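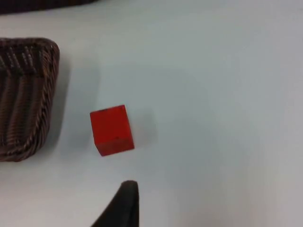
손목 카메라를 이용한 소형 블록 분류 작업의 모방학습
로봇공학 캡스톤디자인 결과보고서

팀명: Amum
팀원: 서병철(팀장, 학습), 반준영(하드웨어), 진하늘(데이터 수집), Bouchra Benmoussa(평가, 문서)
지도: Lahcen Fawzy 교수
제출일: 2023년 10월 17일

1. 과제 개요

본 과제의 목표는 책상 위에 놓인 작은 블록을 집어 바구니에 옮기는 동작을 사람의 시연만으로 학습시키는 것이다. 지난 학기 수업에서는 블록의 좌표를 직접 입력하고 정해진 경로로 팔을 움직이는 방식을 다루었다. 이 방식은 블록 위치가 조금만 달라져도 좌표를 다시 입력해야 했다. 우리 팀은 좌표를 입력하지 않고 카메라 영상과 관절 각도만으로 다음 동작을 출력하는 정책을 만들기로 했다.

처음 제안서에는 블록 여러 개를 색깔별로 나누어 담는 것까지 포함되어 있었다. 중간발표에서 범위가 너무 넓다는 지적을 받았고, 빨간 블록 하나를 바구니 하나에 담는 작업으로 줄였다. 제목의 '분류'라는 말은 제안서 때의 것이며 과제 등록 시스템에서 수정이 되지 않아 그대로 두었다.

2. 장비와 작업 환경

로봇 팔은 학과 실습실에 있는 Pernska 탁상용 팔을 사용했다. 카메라는 2대이다. 하나는 손목에 달아 그리퍼 손가락과 그 앞의 작업면이 같이 보이도록 했고, 다른 하나는 책상 맞은편 삼각대에 고정했다. 손목 카메라 브래킷은 반준영이 설계해서 3D 프린터로 출력했다. 첫 번째 브래킷은 각도가 너무 서 있어서 손가락 끝이 화면에 들어오지 않았다. 각도를 눕혀 다시 출력한 뒤로는 검은색 손가락이 화면 아래쪽에서 올라오는 모양으로 잡힌다.

작업면은 무늬가 없는 밝은 회백색이다. 처음에는 실습실의 나뭇결 책상에서 시험했는데 결과가 고르지 않아 바꾸었다. 블록은 빨간색 정육면체이고, 담는 용기는 짙은 갈색으로 엮은 얕은 바구니이다. 바구니는 작업면 왼쪽에 두고 위치를 테이프 없이 눈으로 맞추었다. 테이프를 붙이면 정책이 테이프를 보고 위치를 외울 수 있다는 의견이 있어서였다.

조명은 왼쪽에서 들어오게 했다. 이 때문에 블록과 바구니의 그림자가 오른쪽으로 생긴다. 천장등을 같이 켜면 그림자 방향이 여러 개가 되어 수집 중에는 천장등을 껐다. 그림자를 없애는 것도 검토했지만 확산판을 구하지 못했다.

3. 데이터 수집

시연은 리더 팔을 손으로 움직이면 작업용 팔이 따라 움직이는 방식으로 기록했다. 시연 한 번은 팔이 대기 자세에서 시작하여 블록을 집고, 바구니 위에서 놓은 다음, 다시 대기 자세로 돌아오면 끝난다. 최종 학습에 사용한 시연은 240회이다. 진하늘이 대부분을 조작했고 나머지는 서병철이 조작했다.

블록의 시작 위치는 작업면을 격자로 나누어 정했다. 격자 번호를 무작위로 뽑고 블록의 방향은 조작자가 임의로 돌려 놓았다. 초기 데이터를 다시 보니 블록이 거의 모두 책상 모서리와 나란히 놓여 있었다. 그래서 후반에는 조금 기울여 놓는 경우를 의도적으로 늘렸다.

다음에 해당하는 시연은 학습에서 제외했다.
- 블록을 놓친 뒤 손으로 위치를 고친 경우
- 두 카메라의 기록 시각이 어긋난 경우
- 조작자의 손이 화면에 들어온 경우
- 바구니가 집는 동작 중에 밀린 경우

시각이 어긋나는 문제는 수집 첫 주에 자주 발생했다. 두 카메라를 같은 USB 허브에 연결한 것이 원인이었고 포트를 분리한 뒤에는 발생하지 않았다. 이미 기록한 것은 복구하지 못하고 버렸다.

4. 학습

입력은 두 카메라의 영상과 현재 관절 각도이고, 출력은 앞으로의 짧은 동작 묶음이다. 네트워크 구조는 공개된 모방학습 코드를 바탕으로 하고 입력 해상도와 동작 묶음의 길이만 바꾸었다. 학습은 학과 서버 Zellon에서 진행했다. 서버를 다른 팀과 나누어 썼기 때문에 밤에 학습을 걸어 두고 아침에 확인하는 일이 많았다.

동작 묶음이 짧을 때는 블록 위에서 팔이 멈칫거리는 현상이 있었다. 길게 하면 움직임은 부드러워지지만 블록을 놓쳤을 때도 그대로 바구니 쪽으로 이동했다. 여러 값을 비교한 뒤 중간 값을 선택했다. 영상의 밝기를 무작위로 바꾸는 증강은 효과가 있었고, 좌우 반전은 바구니 위치가 뒤바뀌므로 사용하지 않았다.

5. 평가 결과

평가는 Bouchra Benmoussa가 맡았다. 조작자가 평가까지 하면 블록을 잘되는 곳에 놓게 될 수 있어 담당을 나누었다. 블록이 바구니 안에 들어가고 팔이 대기 자세로 돌아온 경우만 성공으로 기록했다.

작업면 가운데에서는 대체로 안정적으로 집었다. 바구니와 아주 가까운 위치에서는 손가락이 바구니 테두리에 걸리는 일이 있었다. 오른쪽 끝에서는 팔이 블록에 닿기 전에 손가락을 닫는 실패가 반복되었다. 시연 기록을 확인해 보니 오른쪽 끝 격자의 시연이 다른 곳보다 적었다.

손목 카메라를 끄고 고정 카메라만으로 학습한 정책도 비교했다. 블록 근처까지는 갔으나 마지막에 손가락 위치를 맞추지 못했다. 반대로 손목 카메라만 사용한 정책은 블록이 처음 화면 안에 있을 때는 잘 집었지만 화면 밖에 있으면 찾지 못했다. 천장등을 켠 상태에서도 시험했는데 성공이 눈에 띄게 줄었다. 밝기 증강만으로는 그림자 방향의 변화까지 대응하지 못한 것으로 보인다.

6. 문제점

가장 시간이 많이 든 부분은 그리퍼였다. 손가락 안쪽에 붙인 고무가 시연 도중 조금씩 밀려서 같은 명령에도 닫히는 위치가 달라졌다. Stüber 접착패드로 교체한 후 나아졌으나 교체 전후의 데이터가 섞여 있다. 두 데이터를 분리해서 학습해 보지는 못했다.

블록 표면의 작은 얼룩도 논의가 있었다. 정책이 얼룩을 보고 블록을 구별할 가능성이 있다는 것이었는데, 같은 크기의 다른 블록이 없어 확인하지 못했다.

7. 향후 계획

1월에 열리는 학과 전시에서 시연할 예정이다. 전시장 조명은 실습실과 다르므로 현장에서 시연 데이터를 추가로 수집하려고 한다. 오른쪽 끝 격자의 데이터를 먼저 보충하고, 여유가 있으면 두 번째 색 블록을 추가한다. 브래킷 도면과 수집 스크립트는 팀 저장소에 올려 두었으며, 실습실 계정으로 열람할 수 있다.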